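I turned up at Kidus Yimer's place on a Wednesday with a packet of biscuits and far too many questions, and was handed a squashed drinks can before I'd got my coat off. "Go on, have a feel of that," he said. "Where would you grab it?"

Reader, I did not know where I would grab it! Kidus has spent most of the winter trying out two grippers on the same arm, the Wirus and the Temach, and he's got very fond of things that are hard to pick up. He used to fix lifts for a living, and he talks about grippers the way my dad talks about lawnmowers (lovingly, but with a long list of complaints).

So what's the difference, I asked, once the kettle was on. He laughed. "The Wirus is strong and a bit thick. It'll close on anything you put in front of it and it doesn't care what it was. The Temach has softer pads and it gives you a reading for how hard it's squeezing, so you can tell it to stop. That's lovely, until the pads get greasy, and then it's telling you it's got hold of something that's already on the floor."

He does his testing with household stuff. I'd imagined neat wooden blocks, and he pulled a face when I said so. "I did blocks for the first fortnight. Both of them were brilliant at blocks. I'd have bought either one. Then I tried a crisp packet and had a very bad afternoon."

Each gripper has now had 220 goes at the same jobs: lift a bowl, lift a can, get a packet out of a drawer, open a drawer by its knob. The Wirus managed 177 of them. And the Temach? He got a bit shifty here and went to find his notebook, a proper paper one with a tea ring on the cover. It's ahead, but he won't give me the number until he's redone the drawer runs, as he changed the pads halfway through and doesn't think it's fair to count them. I did try. I offered him the last biscuit.

We talked for ages about bowls. You'd think a bowl would be easy, wouldn't you? "A shallow one's horrible," he said. "If you come straight down over it there's nothing to hold. You've got to get one finger inside and one outside, and then you're pinching the rim and the whole thing wants to swing. The Wirus chipped one in January. I heard it from the kitchen."

The knobs are his favourite, though. Small and round, not much sticking out, and if the arm comes in even slightly off to one side the fingers slide away and close on nothing. He's had more luck since he swapped the controller, a Negash, for a Bollau one that a friend was getting rid of. "The Negash was fine, I've no quarrel with it. It was just slow to change its mind. You'd see the fingers slipping and you'd be shouting at it, and it would finish what it was doing first. The Bollau lets go and has another try." I asked whether that muddied the comparison and he groaned and said yes, which is why he's been through the early runs again, all 344 of them, throwing out the ones done on the old controller. I don't think I'd have had the patience.

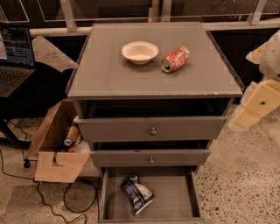
The drawers, the can, the bowl and the dreaded packet, with the arm over on the right.

He let me choose where things went for one run, and I was mean about it and pushed the packet right up into a back corner. He told me that was cheating and then wrote it down as a new test. "Corners are where you find out about the width of the fingers," he said. "The Wirus ones are chunky. They hit the side before they get anywhere near."

Would he buy the Temach, then, if it was his own money? Long pause, lots of stirring of tea. "I'd buy the Temach and a big box of spare pads. And I'd keep the Wirus for drawers, because it can yank one open all day and the Temach sulks." Could you swap between them halfway through a job? You can, he said, it's 2 bolts and a plug, but then you have to set the arm up again every time and he'd rather have a nap.

Next he wants to try a camera down on the wrist, so the arm can see what its own fingers are up to when they go into a drawer. He hasn't picked one yet. If you've got opinions, pop them in the comments and I'll pass them on, he reads everything (slowly).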